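IT Support Technician (Desktop and Hardware)
Brotbridge Community College, Information Services
Reference: 788
Full time, fixed term to the end of December, with possible extension

Information Services maintains the desktop computers in the teaching labs, the library and the staff offices at Brotbridge. The technician reports to Chinyere Isah, Desktop Services Lead, and works from the Iser Building, with regular time at the Ahn Street annex.

Duties
Diagnose and repair desktop hardware, including power supplies, memory, storage and system boards.
Image and deploy 105 replacement computers before the winter break.
Record all work in the ticket system on the day it is done.
Keep the spare parts inventory current and prepare retired equipment for disposal, including drive erasure.
Cover the walk-in desk two afternoons a week.

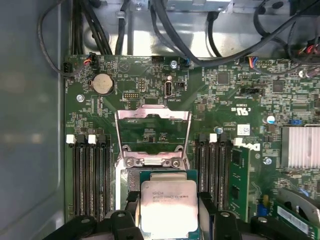 Evening cover is shared among the team — expect one late shift a week during term, ending at 9 p.m. Time worked past the scheduled end of a shift is paid or taken as leave, by agreement with the lead.

Requirements
Two years of paid experience in desktop support or equivalent.
Working knowledge of Windows deployment tools and basic network troubleshooting.
Ability to lift 40 pounds.
A valid driver's license. Travel between sites is by college van.

A certificate in hardware support is preferred but not required. Applicants without one will be given a short practical test at interview.

To apply, send a resume and the names of 3 references to Jae-hoon Joo, Human Resources, quoting the reference above. Applications close at 5 p.m. on Wednesday, August 9, 2023. Questions on the duties go to Chinyere Isah, extension 17.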